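Sorting a mixed bin of small parts without losing the good ones

Posted by nurnbridge_70 in Workshop & Garage, February 2020

I have a gray see-through bin where everything small has ended up for years. Dark bits, green bits, loops, strips, things that came off other things. I want to go through it at the table and keep only what I can put a name to. My trouble is that I can't tell what's in there from the outside, and once a piece is out by itself I still don't always know what it belongs to. Do I sort by color, by size, or just tip it all out? Pictures of the bin and of a dark piece on the table with a green strip.

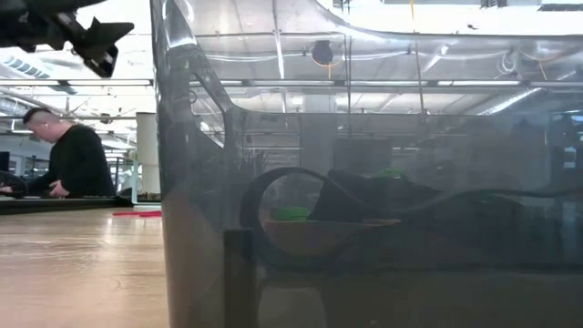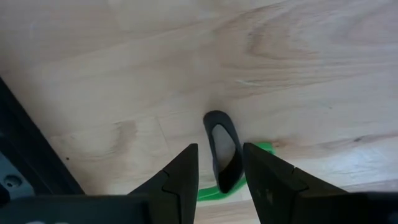
I have a Gruvgate drawer unit with shallow drawers, so storage is not the problem. I would like to be finished before we move in April.

Phúc Tạ

Don't tip it all out. I did that with a bin from my father's shop and had 113 pieces on the table and no place to eat for a week. Take out a handful, sort that, put it away, then take the next handful.

Color is fine for the first pass but it won't get you far, as half of what people save is black. Sort by shape after that. Loops and rings together, flat strips together, solid pieces together. Pairs start to show up once like is next to like. Anything you can't name goes in a bag with the date on it. If you haven't opened the bag in 90 days, throw it out.

Put a towel down first if your table is bare wood. Small dark parts roll, and the towel stops them.

Lợi Thái

Agree with the handfuls. I would label the drawers after sorting and not before, you always guess the groups wrong. Masking tape works.

morano1208

just toss it, if you needed any of it you would have gone looking by now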